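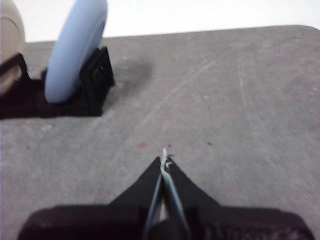
The grey table, with the blue disc in its black holder.

February 12, 2024

I have been meaning to deal with the grey table since June. It is a good size and the top is flat, so everything gets done on it, and the top has suffered. There are long thin scratches running off towards the right side, and pale scuffs that I used to think were dust. They don't wipe off.

Shobha Murthy says to leave it alone. She had a table resurfaced by a place in Jillard and paid $500, and within a month somebody had dragged a toolbox across it. I had a quote of my own for $133, but that was for a rub back and a clear coat only, and the fellow wouldn't promise the colour would stay the same. The grey is mottled to begin with - lighter in some spots, darker in others - and a patch of new finish would probably stand out more than the scratches do.

So I cleaned it. Warm water with a bit of dish soap first, then a dry cloth, then a second go with a damp microfibre cloth along the far edge, which I usually forget. I didn't use the spray cleaner. Lakshmi Achari used one on her desk and it left a cloudy ring that took her weeks to get rid of.

The specks are the annoying part. You get the whole top done, look at it from a low angle and find a little pinkish one sitting in the middle, then a dark one beside it. I pick them up with a bit of masking tape. A cloth just pushes them somewhere else.

I left the holder in the corner and worked my way up to it. It keeps the blue disc standing on its edge, and I prefer that to having it lie flat and take up half the working space. The bracket on one side has small openings or notches in it that collect fluff, so next time I'll lift the whole thing off and go over it with an old toothbrush.

Parvathi Kurup has offered me a felt mat, left over from her move to Dimham. I'll measure the top before I say yes. The corner is rounded and I don't much like the idea of cutting felt to fit a curve.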